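Teleoperation Demonstrator, Manipulation Data (Contract)
Ummont, Learning from Demonstration Group
Requisition 629
Location: Sarell site, on-site only
Applications close: December 29, 2020

Ummont is hiring operators to demonstrate tabletop manipulation tasks on our robot arms. Demonstrators work in two modes: hand guiding, in which the operator holds the arm and moves it through the task, and remote control, in which the operator drives the arm from a station using a pair of handheld controllers. The recorded motions are used to train the policies behind Prellora, our picking software. No programming is involved in the role.

Scope of work

The current task family is produce handling. An operator is given a written instruction, such as moving a piece of fruit into or out of a basket, and performs it at a steady pace from a defined start pose to a defined end pose. Object placement changes between episodes according to a layout sheet. Some layouts are simple and some put the object where the gripper has little room, for instance on the basket floor close to a corner.
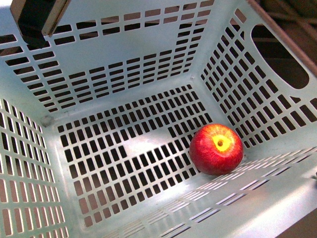 Corner picks account for most of the rejected episodes in our existing data. An operator approaching at the wrong angle will contact the wall before the fruit, and a correction made halfway down tends to show up in the trained policy as hesitation. Candidates should be comfortable repeating the same approach many times with small changes in wrist angle, and should be able to stop an episode and mark it as failed without trying to rescue it. Failed episodes are kept and labeled. An operator's pay is not affected by the number of failed episodes.

Duties

Run assigned episodes in hand-guiding and remote-control modes.
Set the work surface to the layout sheet before each episode.
Label each episode as complete, partial or failed, with a one-line comment where the result is partial or failed.
Check camera views and controller response at the start of each shift and after every break.
Report unexpected arm motion at once and use the emergency stop when in doubt.
Attend the weekly data review with the Siregar team, who own the training pipeline.

Working conditions

Shifts are 5 hours including breaks. In remote-control mode the operator relies on the camera feeds and is not permitted to look directly at the workcell, as the policy will have only the feeds to work from. Depth judgment is the hardest part of the job for most new operators. Edges and shadows on the work surface have to stand in for stereo vision, and a perforated basket on a charcoal-gray mat offers fewer of those cues than people expect. Fruit outside the basket may overlap in the view, as with two red pieces lying close together at the right side of the mat, and the operator must decide which one to approach before the arm starts to move. Changing targets partway through an episode is grounds for a failed label.

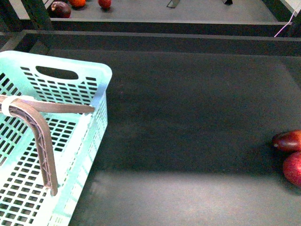 Fixtures in the cell are revised often, and operators are expected to read the change note posted at the station before starting. Much of the hardware is prototype grade. A typical part is the brown 3D-printed bar assembly across the basket, with its bent segment running down into the interior and white strapping at the joint. Operators do not adjust, tighten or reposition printed parts. If a part appears to have moved from its position on the layout sheet, pause the session and call the cell technician.

Requirements

Steady hands and normal or corrected vision, including color vision adequate to tell red fruit from orange fruit on a screen.
Ability to sit or stand at a control station for the length of a shift.
Clear written English for episode comments.
Willingness to follow a fixed procedure exactly, including when a faster method is apparent.

Useful but not required: experience with crane or excavator controls, remote inspection equipment, model aircraft, or laboratory pipetting. Prior robotics work is not weighted.

Training

New demonstrators complete 7 paid training shifts. Hand guiding is taught first. Remote control begins once the operator can produce consistent trajectories by hand. A practical check is held on the last training shift, and operators who do not pass may repeat it once.

How to apply

Send a résumé and a short note stating your available shifts to Cameron Carnegie, Demonstration Lead, through the Ummont careers page, quoting requisition 629. Shortlisted candidates will be invited to a practical session at the Sarell site, in which they will use both control modes under supervision. Results are sent within 48 hours of the session. Please tell us in your note if you need changes to seating, controller size or display settings for the practical.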